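Visita à Navirel: notas rápidas

2020-02-25. Escrevo no comboio de volta, desculpem a pressa. Grupo pequeno, 5 pessoas, recebidos pela Carol Blackburn (percepção) e pelo Vilmos Fekete (controlo). Café fraco. Sala das demonstrações logo à direita da entrada.

Gravação

Duas pinças de mão, uma em cada mão, cabo até ao computador. O operador trabalha com uma caixa de plástico transparente em cima da mesa e o software regista a trajectória das duas pinças no mesmo relógio. O Vilmos insistiu muito na sincronização – antes tinham desvios entre esquerda e direita e o planeador aprendia disparates. Já vão em 253 episódios desta tarefa.
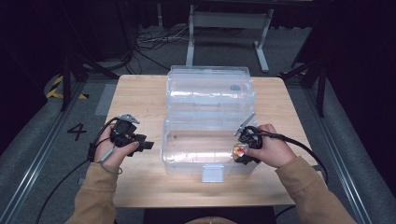
Percepção

A parte que eu queria ver. Plástico transparente é péssimo para profundidade: reflexos, madeira a aparecer através da parede, arestas que somem. A Carol largou o mapa de profundidade e treina directamente nas imagens das câmaras das pinças. Perguntei pela calibração, refazem-na a cada mudança de dedos.

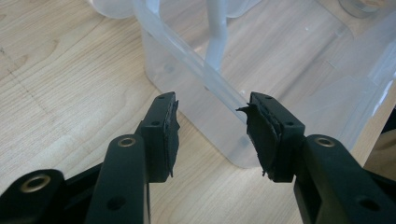
O rótulo das arestas ainda é feito à mão, numa ferramenta interna chamada Cakomeo. Lenta mas simpática, com atalhos de teclado para tudo. Perguntei se iam abrir o código, talvez em Abril.

Depois, o planeamento. Dois níveis: um escolhe o próximo passo, o outro gera a abertura e a pose de cada pinça. Quando a confiança desce, o de baixo pára e pede novo plano. Gostei disso, nós na Mottram fazemos ao contrário e custa-nos tempo. 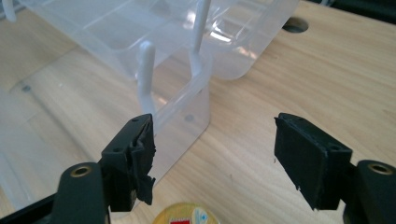

Perguntas que ficaram

– latência do replaneamento, ninguem deu número
– formato dos registos: próprio, com exportador
– o Sérgio Carvalho quer repetir a visita com a equipa de controlo, falar com a Carol

Saímos quase 3 horas depois de entrar. Slides prometidos por mail, ainda não chegaram.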